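Stakow Dark Sky Program
Progress report to the Tavalik Fund, second reporting period
Submitted by Branwen Howells, program director

This report covers work carried out in the town of Stakow and the neighboring settlement of Collari since the first payment was received. It follows the headings in the grant agreement. Spending is reported separately on the form supplied by the Fund.
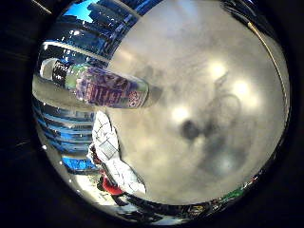
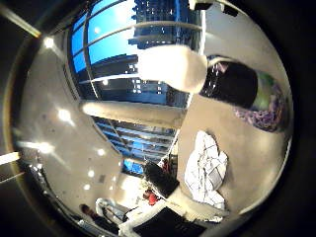

1. Street lighting

The agreement calls for the replacement or shielding of 352 street lights in the two communities. At the close of the reporting period, 246 had been completed. All of the lights on the main road through Stakow are finished, as are those in the residential streets north of the school. The remaining lights are mostly in Collari, where the poles belong to the power utility and work on each one requires a separate permit.

The utility agreed in October to accept permit requests in groups. The first group has been approved. We expect the pace in Collari to improve, although the hill road will remain slow because one lane must be closed while the crew is at work.

Ghizlane Ramadan continues to manage the lighting contract. She reports that the new fixtures have performed as specified, with the exception of eight units whose shields were fitted at the wrong angle and sent light into upstairs windows. The contractor corrected these at no cost to the program.

2. Town lighting ordinance

The draft ordinance was presented to the Stakow town council and is now in its second reading. It would require new outdoor lights on commercial property to point downward and to be switched off or dimmed after 11 p.m. unless the business is open. Two changes were made after the public hearing. Farm buildings are exempt during calving and harvest, and existing signs may remain in use until they are replaced.

The owners of the Dervishi filling station objected to the limit on canopy lighting. Program staff met with them and reviewed the brightness levels proposed in the draft. They have asked for a longer period in which to comply, and the council has the request under review. We do not expect it to delay the final vote.

Collari has no council of its own and is governed by the county. The county planning office has asked to see the Stakow text once it is adopted.

3. Public observing site

The site on the ridge above Collari has been leased and the access track graded. The concrete pad for the telescopes has been poured, and the low wall that will block headlights from the parking area is complete on the western side. The eastern side was left open so that the drainage pipe could be laid first. This was not in the original schedule and moved the completion of the wall into the next period.

Stojan Vasić has drawn up the rules for use of the site. Red lights only will be permitted beyond the wall. Vehicles arriving after dark must use the lower lot. The gate will be locked when no session is planned, and the code will be held by the program office and the fire station.

Four public sessions were held at the temporary location behind the school sports field. One of these, on a Saturday, was moved indoors on account of cloud and became a talk on finding the brighter constellations. Attendance was good at all of them, and families with young children made up a larger share than we had planned for. We have asked the school whether it can lend step stools for future sessions.

4. Sky brightness readings

Readings are taken at fixed points in both communities on moonless nights. Borislav Leka is responsible for the points in Stakow and Boris Leka for those in Collari. To avoid confusion in the records, entries are now marked with the location code in place of initials.

The record is not yet long enough to support a conclusion about change in the brightness of the sky overhead. Several nights in the period were lost to haze, and one meter had to be returned to its supplier for calibration. A fuller account will be included in the final report, together with the complete table of readings.

5. Changes requested

We ask the Fund to approve the following:

Transfer of the unspent printing allowance to the drainage work at the ridge site.

An extension of the lighting work in Collari to the end of the next reporting period.

Neither change would increase the total amount of the grant.

6. Work planned for the next period

Completion of the remaining street lights, subject to permits.
Final vote on the Stakow ordinance.
Completion of the eastern wall and installation of the gate.
First public session on the ridge.

Questions about this report may be directed to Branwen Howells at the program office in Stakow.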